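Soporte > Celdas simuladas > Normas y validación
Septiembre

Incidencia: Pal rechaza arranques que cumplen la norma
Estado: cerrada, con deberes
Prioridad: media (subió a alta cuando alguien quiso irse a casa)

Resumen del solicitante

Desde la última actualización de las reglas, el validador Pal devuelve episodios de la celda Wurkau con el aviso «objeto entre dedos en estado inicial». La norma interna de Skarkberg, apartado 3, dice que todo episodio empieza con la pinza abierta y vacía. Los episodios rechazados empiezan con la pinza abierta y vacía. Hemos leído el apartado varias veces por si decía otra cosa.

De un lote de 1000 episodios, Pal ha devuelto 163. El solicitante pide que se desactive la regla. Se le contesta que no, con cariño, y se abre el expediente.

Los rechazos vienen todos de la cámara que mira hacia los dedos. Entre ellos solo hay encimera y sombra, y la sombra acaba en una especie de ganchito justo encima del cuerpo de la pinza. Para Pal, el ganchito es una pieza agarrada. Pal tiene mucha confianza en sí mismo.
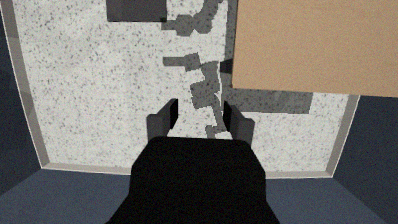 Comprobaciones hechas

09:40. Se repite la validación sin tocar nada, por respeto a la tradición. Mismo resultado.

09:55. Se reinicia el servicio, por respeto a la otra tradición. Mismo resultado.

10:20. Se consulta el estado real de la simulación: apertura de pinza, contactos, piezas en colisión. Ningún contacto en los dedos. El dato estaba disponible desde el principio y Pal no lo pide nunca; decide por contraste de imagen, con un umbral que alguien fijó en la celda Sanside, donde la iluminación es difusa y las sombras casi no se notan. En Wurkau la luz viene de arriba y las sombras tienen borde.

10:45. Primera propuesta del solicitante: quitar las sombras del render. Rechazada. El apartado 6 de la norma prohíbe modificar la escena para contentar al validador. Lo redactamos nosotros después de un episodio parecido, y da gusto ver que sirve para algo.

11:10. Segunda propuesta: subir el umbral hasta que se calle. Rechazada también. Un umbral que no salta con sombras oscuras tampoco saltará con una pieza oscura, y entonces tendremos otra incidencia, abierta por otra persona y con peor tono.

11:30. Se mira la vista general, que hasta ese momento no había abierto nadie porque el informe automático no la adjunta. La pinza del brazo derecho cuelga sobre el tablero, cerca del borde lejano, y su sombra se lleva por delante la zona de la pieza verde. El brazo izquierdo está arriba y no se acerca al tablero. Las otras piezas de color siguen ahí, incluida la azul grisácea, que es diminuta y tiene vocación de falso negativo.

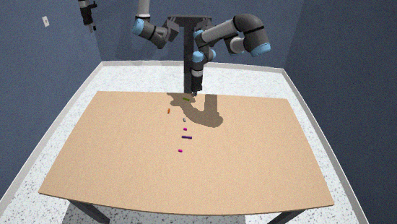 Texto: guardia de validación, segundo turno

Retomo el expediente donde lo dejó el primer turno, que también me dejó el café.

La vista general obliga a revisar algo más que el umbral. El apartado 3 pide «pinza vacía», pero no dice cómo se demuestra. En la práctica cada celda lo demuestra como quiere: en Sanside por imagen, en Wurkau por costumbre. Una regla sin método de comprobación es una opinión con numeración, y Pal se ha limitado a opinar más deprisa que nosotros.

Redacción que se propone para el apartado 3:

- El estado inicial se comprueba primero con la apertura de pinza y la lista de contactos de la simulación.
- La imagen se usa como segunda fuente. Si contradice a la primera, el episodio pasa a revisión humana y no se rechaza.
- La revisión humana incluye la vista general y la de los dedos. Ver solo una no cuenta como revisión.
- Toda celda nueva documenta su iluminación antes de heredar umbrales de otra.
- Queda prohibido escribir «ruido visual» como causa. Se escribe qué se ve y dónde.

El último punto va por los comentarios de los episodios devueltos, en los que «ruido visual» aparece con una frecuencia que da para pensar.

14:15. Se prueba el cambio en una copia de Pal. Los 163 episodios pasan a revisión humana. El solicitante pregunta si eso es una mejora. Lo es para los episodios.

14:50. Para la guía de revisión se añade un caso de referencia: sombra escalonada que baja entre los dedos, con una línea clara muy fina dentro. La línea clara no es un cable, ni una aguja, ni una pieza, y ya la han apuntado como cada una de esas cosas. Es probable que sea un hueco de la propia sombra. Se anota así, «probable», hasta que el equipo de render lo confirme.
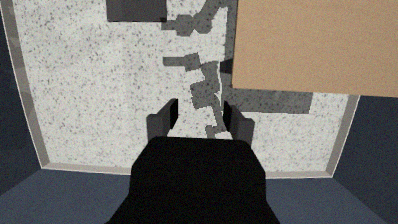
Departamento de Normas y Validación, Skarkberg

Resolución

Se acepta la nueva redacción del apartado 3. El apartado 6 se queda como está.

Los episodios en revisión no se borran ni se regeneran. Quien los revise anota la apertura, los contactos y las dos vistas consultadas, en ese orden. Si falta uno de los campos, el formulario no se envía; ya hemos comprobado que protestar delante de la pantalla no lo desbloquea.

Pendiente

- Respuesta de render sobre la línea clara.
- Ficha de iluminación de Wurkau. Existe un borrador titulado «luz», con una sola palabra dentro: «arriba».
- Que el informe automático adjunte la vista general.
- Decidir si Sanside tiene que repetir su validación. Sanside opina que no.

Se cierra la incidencia. Si se reabre, por favor, en este mismo hilo y no en uno nuevo con el título «Pal otra vez».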